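Visite chez Larnudel : beaucoup de couleurs, peu de réponses

J'étais déjà passé devant le bâtiment sans savoir ce qu'on y faisait. La journée portes ouvertes du 12 juin 2018 m'a donné l'occasion d'entrer, avec un groupe de curieux, deux classes de lycée et pas mal de voisins venus surtout pour le buffet. Larnudel fabrique et contrôle des pièces translucides teintées dans la masse : des cylindres, des tubes, des capots arrondis, vendus à des fabricants de luminaires et à des agenceurs de magasins. Le dépliant remis à l'entrée parle de « lumière façonnée ». J'ai plié le dépliant en quatre et je l'ai mis dans ma poche.

L'accueil commence par un film. Six minutes de musique au piano, des ralentis sur des surfaces brillantes, le mot « exigence » prononcé à plusieurs reprises. Rien sur la matière elle-même, rien sur le prix, rien sur la durée de vie. On m'a dit que ces questions trouveraient leur réponse pendant le parcours. J'ai donc pris mon casque, trop grand, et j'ai suivi le groupe.

Première halte, le stock. On y voit des bacs, des palettes filmées, et un mur d'échantillons rangés par teinte. Le guide annonce 54 couleurs au catalogue. À l'œil nu, j'aurais bien du mal à en séparer certaines, surtout dans les verts, et je n'étais pas le seul. La gamme s'appelle Plarano, et son argument principal est que la teinte ne bouge pas avec le temps. J'ai demandé si l'on pouvait voir une pièce ancienne à côté d'une neuve. La réponse a été que oui, bien sûr, mais pas aujourd'hui.

Deuxième halte, la mise en forme. Une vitre, une allée peinte au sol, et derrière la vitre pas grand-chose, car la ligne tournait au ralenti pour les visiteurs. C'est compréhensible pour la sécurité, mais on vient quand même dans une usine pour la voir travailler. Un panneau donne une production de 1 930 pièces par jour en pleine saison. Je veux bien le croire. Pendant notre passage, j'ai surtout vu un chariot attendre devant une porte.

La partie sur les défauts m'a davantage intéressé, sans doute parce qu'elle était moins répétée. Dans une pièce translucide, tout se voit : la moindre poussière, une bulle, une strie dans le sens de la longueur. L'entreprise trie donc ses cylindres en trois catégories, et la deuxième part à un tarif réduit chez Conska, qui les revend aux particuliers. On nous a fait passer deux pièces de main en main en nous demandant laquelle était la bonne. Mon groupe s'est partagé à peu près par moitié. Le guide a donné la réponse avec un sourire, et franchement je n'ai toujours pas compris à quoi il la reconnaissait. Il a parlé d'habitude du regard. Je note qu'un client, lui, n'a pas cette habitude et paie pourtant la différence.

Même impression au poste d'éclairage, où l'on présente les pièces devant une lampe. L'effet est joli, je ne vais pas dire le contraire. Un orange assez quelconque sur l'étagère devient tout de suite plus riche quand il est bien éclairé. Mais c'est le cas de presque n'importe quoi de coloré et de transparent, y compris d'un bocal de sirop. J'aurais préféré qu'on nous montre les pièces sous un néon de cage d'escalier, là où elles finiront pour une bonne part.

Un mot de l'emballage, qui clôt la partie atelier. Les pièces sortent sous film, puis dans des cartons à alvéoles. On insiste beaucoup sur le fait que ces cartons sont repris et réutilisés. Par qui, et combien de fois ? Le panneau parle de « plusieurs cycles ». Le guide aussi.

Restait l'orange, la teinte vedette de l'année, baptisée Fikre. On la voit partout, sur le dépliant, sur les badges, sur la nappe du buffet. En grand cylindre et de très près, elle tire vers l'ambre sur le dessus et vers un jaune presque lumineux là où la lumière traverse, avec de fines stries dans la longueur.
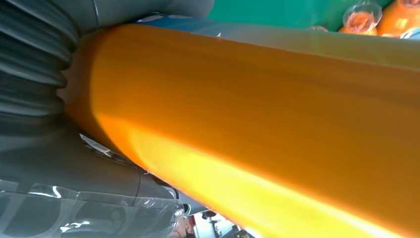

Pas d'accord sur les stries, elles ne me gênent pas du tout, écrit Maud-L. sous la première version de ce compte rendu. Elle a deux suspensions de la même teinte dans son entrée depuis le mois de mai, achetées en second choix, et trouve que ces lignes donnent du relief le soir. Dont acte. Elle ajoute que le nettoyage est pénible et que les traces de doigts se voient de loin, ce que le film d'accueil avait oublié de préciser.

Je reviens au parcours. Il se termine par la boutique, comme à peu près tous les parcours. Les prix sont affichés, c'est un bon point. Ils sont élevés, et la remise « portes ouvertes » ne portait que sur les petits formats. Selon l'hôtesse, on attendait près de 1 000 visiteurs sur la journée ; à l'heure où je suis sorti, le parking était encore à moitié vide.

Pour qui voudrait y aller l'an prochain : entrée gratuite, inscription à l'accueil, chaussures fermées obligatoires (deux personnes en sandales ont été renvoyées à la boutique). Comptez une heure et demie – un peu moins si vous sautez le film. Les enfants s'ennuient au stock et se réveillent au poste d'éclairage. Le café est bon, les parts de tarte partent vite. J'ai laissé mon adresse pour qu'on m'envoie une photo de la fameuse pièce ancienne à côté de la neuve, et je la publierai ici si elle arrive.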